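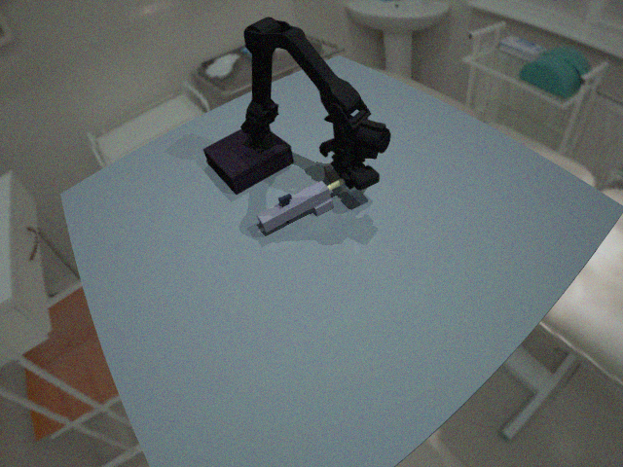
Eilidh Lennox wrote in to say that a machine which can pick up one tool on a good day is still a long way from one she would trust to tidy her workbench, and could we please put that near the top of the page. So it's near the top of the page, and I think she's right.

# Trukolgate Pick and Put Away

Posted 21st October by the Trukolgate maintainers

This site uses cookies to remember your settings. Accept | Manage choices

Welcome, and thank you for reading the data card before downloading, which I know is a lot to ask of anyone with a deadline. Trukolgate is a set of simulated episodes in which a single robot arm works at a tabletop and tries to do the small, dull jobs that people in homes and workshops do all day long without thinking – picking up a tool somebody left lying at an angle, turning it the right way, setting it down where it belongs.

## What you get

There are 1125 episodes in this release. Of those, 786 end with the object where the task asked for it, and the rest are failures of one sort or another. Please keep the failures in if you can. We threw them out of the April release and Sithole's group wrote us a very kind, very long letter explaining why that was a mistake.

Everything is rendered. The rooms are furnished but plain, the objects are simplified shapes, and most of them stay perfectly rigid, so a good score here tells you very little about dish towels or tangled extension cords.

## Can it do the chore yet?

Some of it, slowly. Long, blocky things are fairly kind to a two-finger gripper as long as it comes down across the narrow side. Drills and anything else with a knob or a tip sticking out are harder, and I have spent more evenings than I'd like to admit watching the fingers close on the wrong bit. Putting things back in a crowded drawer we haven't solved at all. Siteck tried our baseline on their own drawer task and sent back 3 pages of notes, all of them fair.

## Splits and known problems

- Train, validation and test are split by object, so test tools are new to the model.
- 6 episodes have a wrong success flag. They are listed in errata.txt and will be fixed when we next rebuild.
- Contact forces are noisy right at the moment of the grasp – smooth them before you plot them, or you'll worry over nothing.

## Thanks

Drestosell lent us computing time and were patient about how much of it we used. If you train something on this, do write and tell us how it went, even if it went badly.

Contact the maintainers | © Trukolgate | Back to top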